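The Wakmont Ledger
by Estrella Robles

Paperback and ebook, Anghel Press
Format: Paperback, EPUB, PDF
Shipping: January

When the freight insurer Wakmont closed its doors, it left unpaid claims in 19 ports and a set of account books that did not match. Estrella Robles worked in the claims office for six years. In this book she goes through the records page by page and shows how money moved from Wakmont to a shell company called Nikix, and from there to the Poretti family.

The book is based on 90 interviews with former clerks, brokers and ship owners. It includes a timeline, a list of the main companies and a full index.

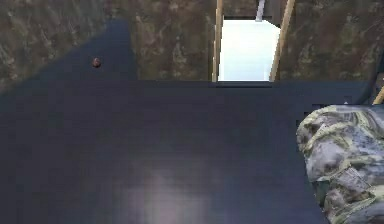
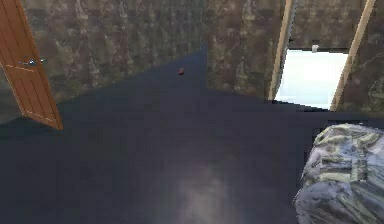 The paperback has the complete text with source notes at the back. The EPUB and PDF editions have the same text, with notes linked from each chapter. The PDF keeps the page numbers of the print edition, so it is the better choice for anyone who needs to cite it.

Preorders placed by 10th December include the ebook at no extra charge. A download link is sent to the email address used at checkout and works on 2 devices. Ebook orders cannot be returned once the file has been downloaded. Paperbacks can be returned unread within 19 days.

Also by Estrella Robles: Cargo Lost at Sea

Add to cart
Add to wish list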